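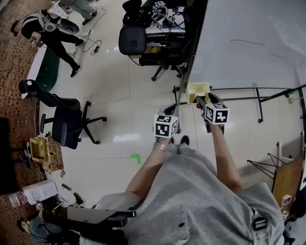 Floors come first on my list, every time, and I'll keep putting them there until I retire. I do the monthly walk-through for the big workroom at Trenenitz, and ninety percent of what I write up is at ankle height. The tile in there is large, white and glossy, it bounces the ceiling lights right back at you, and it makes small stuff weirdly hard to spot — a pale-yellow plastic container on the floor is just the sort of thing your eye slides over on the way to somewhere else. Cables are easier to see because they're black, but a tangle of them where people walk is still a tangle. So if you're covering for me, go slow and look down before you look at anything else.

Below is the list the way I filled it in for May, comments and all. I've marked each line OK, FIX or WATCH. FIX means before the next working day, WATCH means I'll look again on the next round.

FLOOR AND WALKWAYS

1. Walkways clear from door to door — WATCH
Mostly good! The middle of the room is wide open and I could walk it with a full cup of coffee. The trouble is near the workstations, where the walkway gets narrower every month and I can't catch anyone doing it.

2. Cables off the walking routes — FIX
Same comment as last time, sorry. Black cables across white tile, in a spot people cross all day long. We have a box of Flasik cable covers in the supply closet, still in the plastic. Please get them out and put them down. If a cover won't reach, run the cable along the wall and tape it flat.

3. Floor tape in good shape — OK
The bright green corner marks are fine to leave where they are. I press on each one with my shoe and try to roll up an edge. If an edge lifts, pull the whole piece and lay new tape, don't stick a second layer over the first (we had a spot by the door that was practically a speed bump).

4. Small items picked up off the floor — WATCH
Stuff that's being used on the floor is fine while you're using it. At the end of the day it goes back on a shelf. Containers, lids, pens, all of it.

5. Tile dry, no residue — OK
Checked at 8 in the morning, before people came in. The cleaner we switched to leaves less of a film than the old one, and I'm a fan. Wet floor signs are by the sink, both of them.

FURNITURE AND STANDS

6. Chairs roll and lock properly — OK
Sat in every one. One office chair squeaks like a screen door but the base is sound. Push chairs in when you get up, please, the wheeled bases stick out farther than you think.

7. Whiteboard frame steady — OK
Gave it a good shove from both sides. The bolts on the lower bar needed a quarter turn, which I did on the spot. The board itself could use a real scrub, there are gray ghosts of old notes all over it, but that's a housekeeping gripe and I'm not marking it down.

8. Tripods and stands out of the way — WATCH
Tripod legs spread wide and low and they'll catch a toe. Park them against something when you're done, or fold them. I'd love to see a taped-off parking area for these. Asked for it, waiting to hear.

9. Tabletops stable, nothing hanging over an edge — OK
Leaned on all of them. Mats are lying flat.

ELECTRICAL

10. Power strips and load — FIX
One strip near the crowded workstation is plugged into another strip. No, no, no. The Swanepoel inspector dinged us for this exact thing and I promised it wouldn't come back. The limit printed on the strip is 2000 watts and I don't want to find out how close we are. I've unplugged the second one and left a note on it.

11. Cords and plugs undamaged — OK
Ran my hand down the ones I could reach. One plug had a scuffed casing, so I swapped it for a spare. Tag number 2564 if you're looking for it in the log.

CLOTHING AND PERSONAL

12. Closed shoes on everyone — OK
Good job, all. Sneakers are fine, sandals are not, and yes, that includes August.

13. Loose sleeves, straps and jewelry — WATCH
I'm a baggy sweatshirt person myself, so I'm not judging. Just push your sleeves up and tuck in any straps or buckles before you work near anything that can snag. Watches and bracelets come off for the bench tools, no exceptions there.

EXITS AND FIRST AID

14. Exits open freely, signs lit — OK
Both doors, pushed all the way. The Dremier closer on the back one used to slam and now shuts nice and easy.

15. First aid kit stocked — FIX
Down to three bandages and no burn gel! Order is in. If you use the last of something, tell me — I promise not to ask how.

Next walk-through is on a Tuesday, same time in the morning. I'll start with items 2 and 10.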